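Tomgate社区工坊重新开门啦

二月里跑了好几趟Tomgate,总算等到工坊重新开门!之前关了两个月,我家那把松了腿的椅子就一直靠在阳台上,每次晾衣服都要绕着走(还踢到过一回脚趾)。

这次主要是收拾东西。Plemska那边的旧仓库退租了,存着的工具和零件全搬了过来,登记下来一共173件,光是分类就花了好几个晚上。我去帮了一晚,负责给抽屉写标签,写到后来“螺丝”两个字都快不认识了。借东西的规矩也改了,以前在本子上签个名就能拿走,现在要先在门口登记,小件当天还,大件可以带回家过一夜。

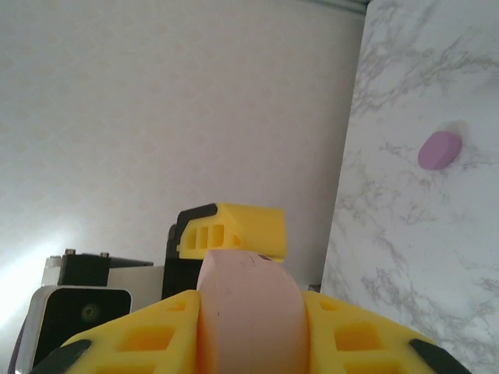
Tomgate社区工坊,二月。

开门那天下午人挺多,我排队的时候跟前面的大姐聊了半天怎么给旧柜门换铰链,轮到我时差点忘了自己是来干嘛的。椅子后来重新上了胶,得放一晚上才能坐,所以我又空着手坐车回家了。

年费还是老价钱,附近住户凭地址证明可以先试用两次,不用交押金。电动工具要听完一堂安全课才能碰,课在傍晚六点,名额不多,想上的早点去报。木工角的吸尘管还没装好,这阵子要打磨的话得拿到院子里去,记得自己带口罩。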